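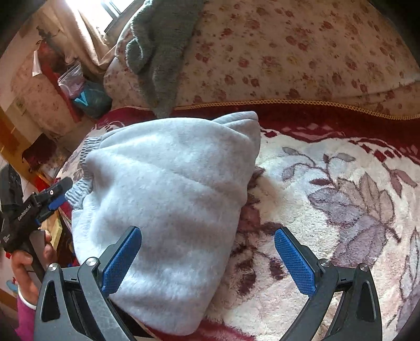 ## Session 3: Knits, fleece and what happens in the wash

Welcome back, everyone, and thank you for bringing in such a lovely heap of old jumpers (Gemma Longo's bag alone kept us busy until the tea break!). These notes cover what we talked through at Clotdale, plus a bit I ran out of time for, as usual.

**How brushed fabric is made.** Sweatshirt fleece begins as a plain knit with a looser yarn on one side. Fine wire brushes pull at that yarn and lift the fibre ends into a fluffy layer, and all that trapped air is what keeps you warm. The fluff is also the weak spot, I'm afraid. Loose ends rub together, tangle and turn into little bobbles, usually under the arms and between the knees first.

**Ribbing.** Cuffs and waistbands are knitted in columns of plain and purl, so they spring back after stretching. Some have elastic inside as well. Do have a gentle tug at a few of your own at home and see how quickly each one recovers – you'll soon feel the difference between a tired rib and a good one.

**Washing.** Turn things inside out, do up any zips and keep to a cool wash. A spin of 800 is plenty for most knits. Go easy on the softener, which coats the fibres and flattens the pile over time, and please keep cotton fleece well away from towels unless you enjoy picking off lint of an evening.

**For next time**

- Read Loredana Galli's handout on darning, as far as the Kneath sampler
- Bring one item with a worn cuff, clean please
- Matching thread if you have it; I'll have a box of odds and ends from Rindstead market too

We'll be in the upstairs room again, and the kettle goes on at half past six.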